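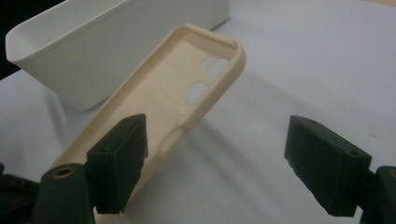
Budgeting for a small-parts gripper setup

Price the whole bench before you price the gripper. The gripper is the part with a product page, so it gets compared and argued over, and the tray, the spare pads and the table it all sits on get bought in a hurry later at whatever the local store charges. When I set up the first station at Cliltov, the gripper took less than half of what we ended up spending.

These tips are for light work: phone cases, lids, small molded shells, anything you can pick up with two fingers. Heavy parts need a different list.

Start with the part you handle most

Put your most common part on the table and look at it the way a gripper has to. A phone case is a good one to plan around. It is thin, it has a raised rim, and there are openings in it where a finger pad has nothing to press against. Lying flat with the open side up, it gives you the rim and the side walls to work with and not much else.

Write down three measurements for each part: the widest grip you would need, the narrowest, and how far the part stands up from the table. The last one gets forgotten. If the pads are too thick at the bottom to get down beside a low wall, a stronger gripper won't help, and you'll be paying for new pads in the first week.

Bring the part with you to any demo. The Irkel rep had a nice foam cube that every gripper on the stand could lift. Our case was another matter, and two models came off the shortlist that afternoon.

Finger pads are a consumable

Pads chip and wear along the edges, and the corners go first. Put them in the budget as a yearly cost, next to tape and gloves. We use 19 pads a year at one station, and the count went up when we started on a rougher batch of shells.

Ask the seller these things before you order:
Can I buy one pad, or only a full set?
What holds it on, and do I have the driver for it?
Is there a drawing I can use to print or cut my own?
How long does a reorder take to ship?

If you print your own, do the sum with your time in it. A printed pad costs very little in material, but somebody has to clean it up and fit it. For prototypes it's worth doing every time. For daily use we went back and forth and now buy the flat ones and print the odd shapes.

Threaded inserts are worth paying for on any finger that will come off and go back on often. Screws run straight into plastic hold well enough at first and then strip. A bag of brass inserts and a tip for the soldering iron will cover you for years. Practice on scrap, as the first couple usually go in crooked.

Trays, table and light

A plain plastic tray with sloped walls and a rounded lip is fine. Buy more than one of the same tray so you can swap a full one for an empty one without changing anything else on the table. Wogan sells them in stacks, and so does any restaurant supply place.

Watch the color of the table against the color of the part. Pale cases on a white top are hard to tell apart if a camera has to find them. You can fix this with light or with a different mat – the mat is cheaper. Buy one sheet, try it for a few days, then buy the rest.

For light, go soft and wide. One hard lamp throws shadows that move around whenever a hand or an arm goes by. Two diffused lamps are enough for a bench up to the width of a door.
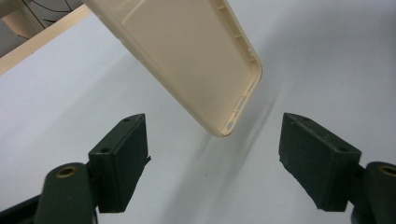

A beige case over the white tabletop, with the gripper fingers open below.

Hand-held first, motors later

If you're thinking of an arm, try the job with a hand-held gripper before you sign anything. It costs a fraction of the price and answers most of the same questions. Can two flat pads get hold of the thing at all? Does it swing or slip when you lift it at a slant? How wide do the fingers have to open so they clear the rim on the way down?

Do 30 picks from different starting positions and keep a tally on paper. Include the awkward ones, with the part tilted or tight against the tray. If you keep nudging the part with your other hand, write that down too. An arm won't have another hand unless you buy one.

What our list came to

Everything apart from the gripper itself, for one station, bought new:

Trays, mat and bins: $88
2 lamps with diffusers: $96
Pads, first year: $95
Inserts, screws and drivers: $41
Labels, tape and other small stuff: $24
Total: $344

Shipping was extra. We already had the table. If you don't, look at used lab furniture before you look at new, and check that it doesn't rock.

Where to save and where not to

Save on bins, lamps and mats. Save on the carrying case, which Heson tried to add to our quote as a required item. It was not required.

Don't save on spare pads or on the fasteners. I'd also put money aside for a second gripper body if the work has a deadline attached. Matěj Šindelář, who runs the packing room, held out for one on our last order and I was against it. The first body went back for repair in October and we kept working.

Get the quote in writing with the pads on their own line. Some sellers bundle them into the first order, and you only find out the real price of a set when you reorder.

Before you order, check:
The largest part fits between the fingers with room to spare on both sides
The pads can reach down beside the lowest part you have
There is one complete spare set of pads in the cart
The screws on the fingers all take the same driver
The return period is long enough to run your test picks

Prices last checked 8/18/23.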